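Zip bags next on the table for Wolcombe's two-armed robot

WOLCOMBE, 23 January 2018 - The Tramadum project has started its second block of recordings, and this time it's bags. Soft ones, the kind with a zipper strip, full of small stuff that slides around when you pick it up.

The goal is 2000 recorded tries at handling them with two arms. A person steers both arms by hand controls, every try gets saved from start to finish, and the learning system gets the lot once the block is done. Same number as the first block, which was 2000 tries with boxes and cups. Boxes were the easy part, the team says. A box is the same shape every time you come back to it.

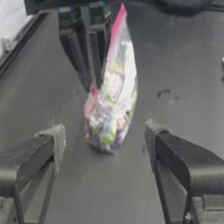
Sessions run in sets of 50, then a break. Operators were losing focus past that and the tries got sloppy - not useless, but the system learns sloppy just as well as it learns neat. Each set gets checked the same day. Bad recordings are marked, not deleted, so that somebody can go back later and see what went wrong.

Soft bags are a known headache in this line of work. Clear plastic throws back light, so the cameras get a bright patch where the edge ought to be. And the shape changes as soon as anything touches it. Squeeze one side and the contents go to the other. An arm that has learned where a box is will not get very far with that, at least not without a lot of examples to look at.

Tramadum wants the examples to differ from each other on purpose. Operators are told to move the bag between tries, turn it, lay it down, stand it up. The pace changes too. Some tries are slow and careful, others are done at the speed a person would like to see in a packing room. Early on eveyone set the bag down in the same spot out of habit, and a batch had to be redone.

The software side is handled by Isah, the lab's own recording program. It lines up the camera views with the arm movements and throws a warning when one of them falls behind. An update went in at the start of January and the warnings are down, operators report, though it still needs a restart now and then.

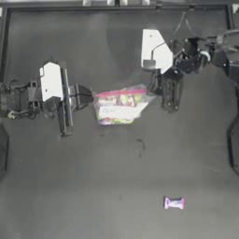 Plans for the rest of the block are fairly simple. The bag work comes first and then mixed tables, where more than one kind of thing is within reach and the arms have to deal with the right one. A small candy bar in a purple and pink wrapper, lying on its own well below the bag, is the sort of item meant. Thin, light, crimped at both ends, and a very differnt grip from a stuffed bag. After that, cloth, if there's time.

The block is booked for 8 weeks. A second table at the Prultton site may join in if the arms there are ready, no date on that yet. Recordings from both sites would go into the same set.

No word on whether the recordings will be shared outside the project. The team says it'll decide once the checking is done.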